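About Duto Community Cooking School

Simple food, cooked together, in the old bakery on Brirside
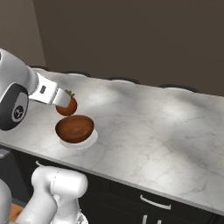 We started with one borrowed stove and a class on soup. People came for the soup and stayed to ask how to hold a knife, what to do with a celery root, and whether it was okay to freeze rice (it is!). By the end of that first winter we had a waiting list, and by the next one we had moved into the old bakery, with its big front windows and a floor that slopes just enough to send an onion rolling toward the door.

Duto is a cooking school for people who want to make dinner. Some of our students have never boiled an egg. Others have cooked for a family for years and are tired of the same five meals. We mix everyone together, and we love how that works out, because the person who can't chop yet is often the one with the best idea about what the sauce needs.

What we teach

Our main course is called Karimi, and it's the one we'd send anybody to first. It covers stocks, beans, eggs, roasting, bread, and a couple of desserts you can make with whatever fruit is around. You cook at every class and sit down to eat at the end, and yes, the eating part counts as class time. We've had some great arguments at that table about salt.

Wirka is our baking course, and it's slower and floury and a lot of fun. We spend a whole evening on plain white rolls before anyone touches a filling. Students sometimes groan when they hear that, and then they come back the next week telling us they made rolls every night! After that come rye loaves, braided breads, fruit tarts, and sponge cakes.

We also run short evening classes on single subjects: dumplings, pickles, soup from leftovers, cooking for one. The pickle class in December fills up fast, so sign up early if you want jars to give away.

How we run things

Each course takes up to 30 students, split between two kitchens. The recipes are printed in large type, and we leave a wide margin for notes. Our recipe binder holds 641 recipes at this point, many of them brought in by students, with the names of the dishes left the way their families say them. Anyone enrolled can borrow from it and copy what they like.

We buy vegetables from growers nearby when we can and from the regular supermarket when we can't. We'd much rather teach you to cook well with the carrots you can get than send you hunting for special ones. The same goes for tools. A decent knife, a heavy pot, and a wooden spoon will take you through nearly all of Karimi.

If you have an allergy or there's something you don't eat, tell us when you sign up and we'll plan the menu with you in mind. Kids over ten are welcome at the weekend classes with an adult.

Come by

The front door is open an hour before every evening class. Stop in, smell what's cooking, and look through the binder. There's usually bread on the side table, and you should take a piece.

Recent from the kitchen

Rolls that rise in a cold room
What to do with 43 lemons
Karimi fall course: sign-up now open
Five suppers from one pot of beans
A beginner's guide to sharpening knives
Notes from the summer tart evening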